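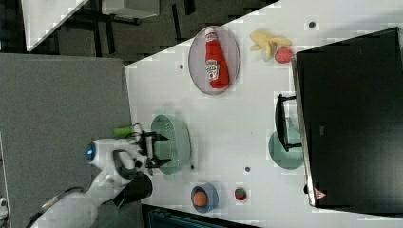 Recording pick-and-place episodes for the Plomitz table set

Last revised June 2023

This page describes how we record teleoperated episodes for the Plomitz set. It is written for a new operator who can already start the arm and move it by hand controller, but who has never recorded data which other people will train on. The first day is usually slow. Please do not try to be quick before your episodes are clean.

What you need

- one arm with two-fingered gripper, homed and free of errors
- the recording program Sila, version as installed on the station computer
- the kitchen items: bowls, plate, colander, toy food, bottle
- the task sheet for the session
- a soft cloth

Step 1. Prepare the table

Wipe the table top with the cloth and let it dry. Crumbs of old tape are a problem, the policy learns to look at them. Then open the task sheet and find the layout number. The sheet tells only which items are on the table and in which half they belong. The exact place is your choice, and it must change between episodes.

New operators often place the items in a nice row. Please put some items close together, so that two of them touch, and some far from all others. A strawberry pushed against a banana is a harder pick than a strawberry alone, and we need both. The colander may stand upright, upside-down or on its side. Bowls may be full or empty, but if a bowl is the target of the task, it starts empty.

Large objects which stay on the table, for example a monitor, count as part of the layout. Do not move them in the middle of a block. If you had to move one, close the block and open a new one.

Step 2. Check the camera views

Open the preview in Sila. All views should be live and not frozen. Wave your hand near the gripper and see that it moves in every view where the gripper is visible. One of our views is stored turned by 90 degrees. Leave it so. The conversion script from Kollbridge turns it back, and if you turn it also in the preview settings, it will be turned two times. We lost 156 episodes in November in this way.

Step 3. Write the instruction first

Type the sentence before you move the arm, for example "put the small strawberry in the teal bowl". Use the item names from the sheet. If there are two strawberries, the sentence must say which one. Avoid "left" and "right" completely, as these words depend on where the reader imagines to stand.

Step 4. Record

1. Bring the arm to the start pose and wait until the status in Sila is "ready".
2. Press the pedal one time. Count slowly to two.
3. Open the gripper before you come near the item.
4. Go down, close, and wait a short moment before lifting.
5. Carry the item at low height, but above all rims.
6. Release, go straight up, and return to the start pose.
7. Press the pedal again.

An episode at our rate is normally roughly 300 steps. If yours is more than double of this, you probably stopped to think with the arm in the air. Such pauses are bad for training. Plan the path before the pedal.

If the grasp slips, you may try again one time in the same episode. Mark it then as "retry". If it slips also the second time, press the pedal, mark "failed" and reset. Do not delete failed episodes. They are stored in a separate folder and used by the success classifier.

Step 5. Reset between episodes

Put the item back by hand, never in the same spot. Change also the place of at least one item that has no role in the task. Keep your hands and sleeves out of the views before you press the pedal again.

One block is 100 episodes. After each block take a break of ten minutes, also if you do not feel tired.

Step 6. Review and upload

Play every tenth episode at high speed. Look for a wrong sentence, a dark view, or a gripper that starts already closed. Then press "Submit block". The files go to the Catterall server during the night. The set has now 2,863 accepted episodes, and the number on the start page is updated only after the night job, so please do not submit again if it looks unchanged.

Common problems

Sila shows "ready" but the pedal does nothing: click once inside the program window.

The cable of the gripper pulls when the arm turns: stop, go back to the start pose and lay the loop again along the arm.

The plate slides when the bottle is picked: come in slower from above. Do not fix the plate with tape.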